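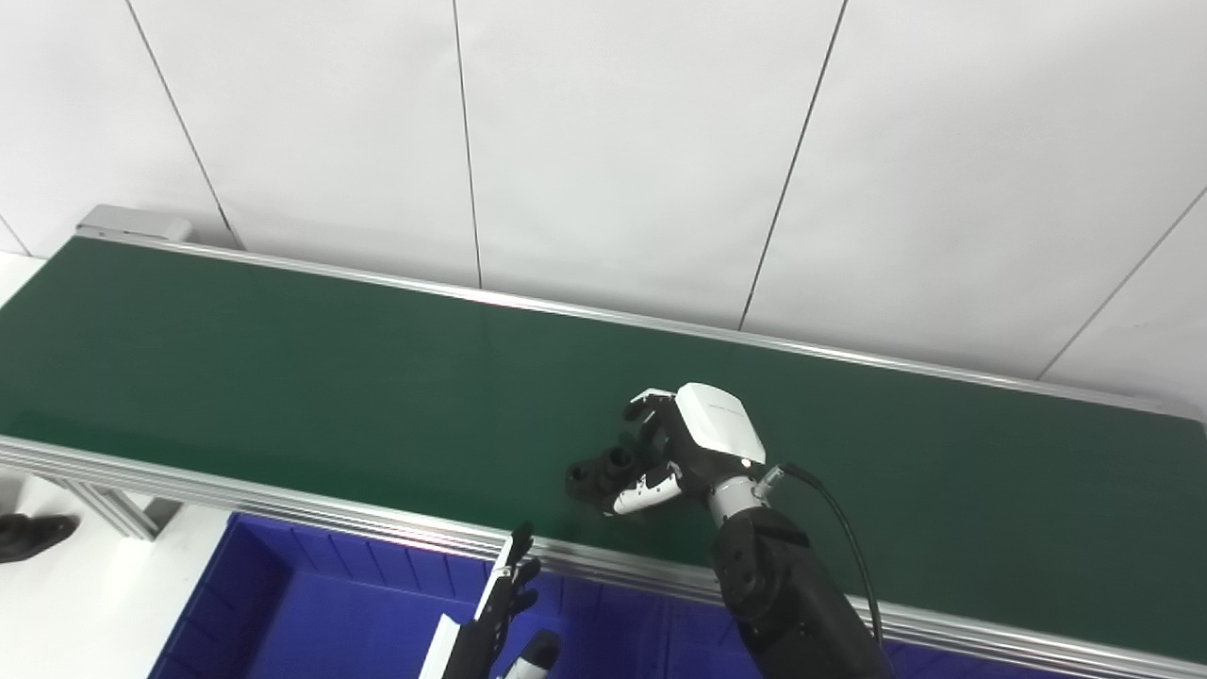

Chia-hao Lai's comment on the draft was that a belt which wanders at one end is nearly always being pushed there by something at the other, and that the talk should start with the pulleys and leave the idlers for later. The order below follows that.

Talk: Belt tracking on short flat conveyors
Speaker: Ming-te Ng
Rurkby, April 30, 2025

Opening
Say what is covered: flat belts, one drive pulley, one tail pulley, fixed speed. Troughed belts are out. So are modular plastic belts, which are driven by sprockets and fail in other ways.

1. The basic rule
A flat belt moves towards the end of the roller it touches first. Draw this on the board. Skew the roller a little and ask the room which way the belt will go. Wait for an answer before drawing the arrow.

Crowned pulleys: the belt climbs to the larger diameter. Works well on narrow belts with some give. Works poorly on stiff belts, and on short conveyors where the belt has little length in which to bend sideways. Mention the Cendier line, where a heavier crown was tried and the edge wear got worse.

2. Order of checks
Frame level across its width, at both ends and in the middle.
Frame square, measured corner to corner. Both diagonals should match.
Pulleys square to the frame.
Tension equal on both sides.
Splice square to the belt edge.
Build-up on rollers.

Stress that nothing on the tensioners is touched until the frame has been checked. At Illero the fitters had adjusted the tail for 9 shifts in a row — the fault was a foot standing on a cable cover.

3. Reading the fault
Whole belt off at one fixed point: look at the rollers just before that point.
One part of the belt off wherever it runs: look at the belt, usually the splice.
Drifts only when loaded: off-centre feeding.
Drifts after cleaning: ask what was removed and how it was put back.

4. Adjusting
Small turns, one side only, then let the belt run for several full circuits. Most bad set-ups come from making a second change before the first has shown. Mark the starting position of the bolt with a paint pen. Guards on and hands clear while it runs; lock off before each adjustment.

Slide with the Chang figures: 80 stoppages logged before the June survey, 7 after it. Same belts, same product. Point out that three of the 7 were splices.

5. Questions likely to come up
Edge guides: they hide the fault and wear the belt. Acceptable as a last stop.
Self-tracking rollers: useful on long runs, little benefit on short ones.
Reversing belts: needs its own talk. Offer the handout.

Leave the level and the tape on the front table for the practical part.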